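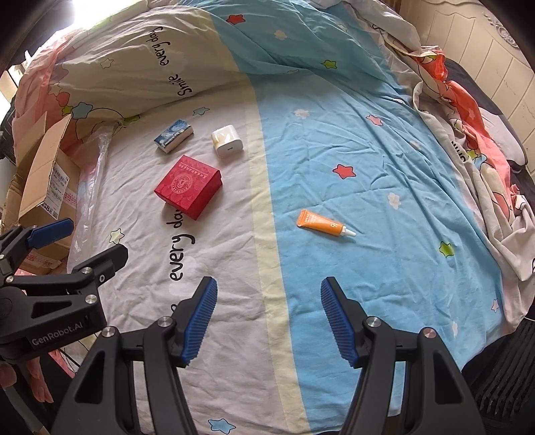

Figure 3a. Small goods on a patterned sheet, with the open carton at the left.

Papers > Kenport Workshop > Grippers and Handling
2 comments · 9 shares

4.2 Ribbed pads on soft ground

Hetura's notes for the ribbed blue pads promise a firm hold on small packaged goods. We doubt that the claim carries over from a hard bench, where most of the published trials were run. A sheet gives way under the jaw tips, and a fold can lift an object or hide its lower edge. The red gift box and the orange tube in Figure 3a ask for quite different openings, and a single success rate for both would tell the reader very little.

We therefore report by object. The Admasu set holds 200 two-handed attempts and the older Omby set holds 700, nearly all with one gripper. The larger number should not impress anyone: Omby's objects were laid out in rows on a flat board, and its authors give no account of attempts they threw away.

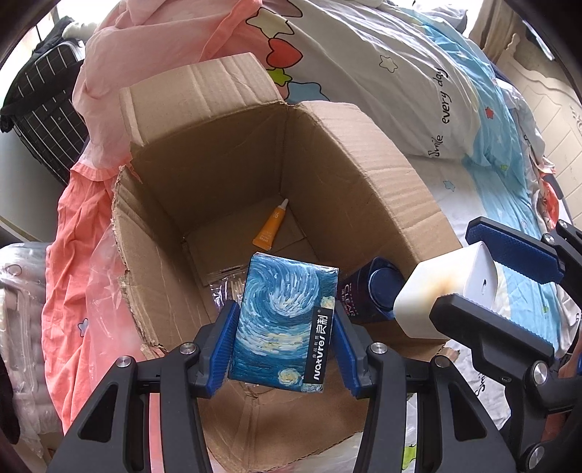
Figure 3b. Blue printed box between the facing pads of one gripper; a white object in the jaws of the other.

Two grippers over one carton raise a further doubt. In Figure 3b the box leans slightly between the pads, and a scorer working from stills would probably pass it as a good grasp. We would not, on that evidence alone. A still says nothing about slip. Nor can we separate the pads from the skill of the operator, as both change between the two sets. Until the same hands have used both pad types on the same bedding, we treat the ranking in Table 2 as provisional.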